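Furnished rooms at Prollach House near completion as second stage of fit-out begins

Work to furnish the shared study and living rooms at Prollach House in Eltport has entered its second stage, with lamps, shelving and tables now being put in place ahead of the building's reopening to residents in December.

The Oravec Housing Trust, which manages the property, confirmed that 17 rooms on the ground and first floors will be fitted out under the current program. The rooms were emptied earlier in the year so that floors could be repaired and walls repainted. Residents have been using temporary common areas in the Plorkska wing while the work is carried out, and those areas will stay open until the last of the new furniture has been placed and checked.

The Trust has chosen a plain, light colour scheme for most of the shared rooms. White tables and white shelving units will be used on both floors, with open compartments for books, folders and board games. Residents who took part in a survey at the start of the project had asked for more open storage and for softer lighting in the evening. Many also said that the former ceiling lights were too harsh for reading, and that the corners of the larger rooms were poorly lit after dark.

In response, table lamps have been added to the furniture list for every study room. A total of 55 lamps will be distributed between the two floors, including a small number to be held in storage as replacements. Models with fabric shades were preferred for the quieter rooms, where a gentle light was considered more suitable than a bare bulb or a metal desk lamp. The existing ceiling lights will be kept for cleaning and for general use during the day.
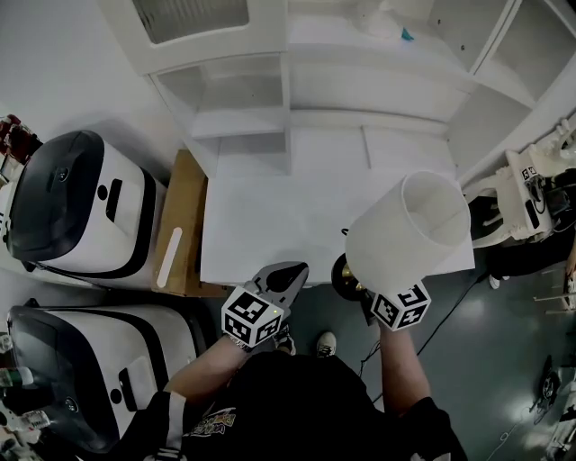

A white table lamp with a fabric shade and a round, dark base, held by its base in front of a white table.

The position of each lamp is being settled room by room. The distance to the nearest power outlet, the height of the shelving and the number of seats at each table are all being taken into account. Cords will be run along the wall wherever the layout allows, and no cord is to cross a doorway or a main walking path. Where a table stands in the centre of a room, the lamp will be placed on the nearest shelf or side table instead.

Two rooms on the first floor will be left without table lamps at the request of residents who use them for film evenings. Dimmable wall lights will be installed there at a later date. The Trust has also set aside one ground-floor room with wider spaces between the tables, so that people using wheelchairs or walking frames can move through it with ease. The same shelving will be used in that room, but frequently borrowed items will be kept on the lower levels.

Packaging from the deliveries is being sorted on site. Cardboard boxes in good condition will be kept in the ground-floor storeroom, where residents may collect them for moving or storage. Damaged boxes will be flattened and recycled. Residents are asked to leave boxes that are still in the furnished rooms where they are, as some contain fittings and spare parts which have yet to be sorted.

Furniture from the old common rooms has been assessed separately. Chairs and bookcases in sound condition have been moved to the Plorkska wing, and a list of the remaining pieces will be posted at the front desk. Residents may put their names down for any item on the list. Pieces that have not been claimed by the end of the program will be offered to other properties managed by the Trust.

The ground floor is expected to be ready first. Residents will be able to view the completed rooms on a Friday afternoon before the reopening, and comment cards will be available at the entrance to each room. Requests to move a lamp, table or shelving unit can be made on the same cards and will be considered once the rooms have been in regular use for a month.

Enquiries about the fit-out, including access needs during the viewing, may be directed to the Prollach House front desk during office hours.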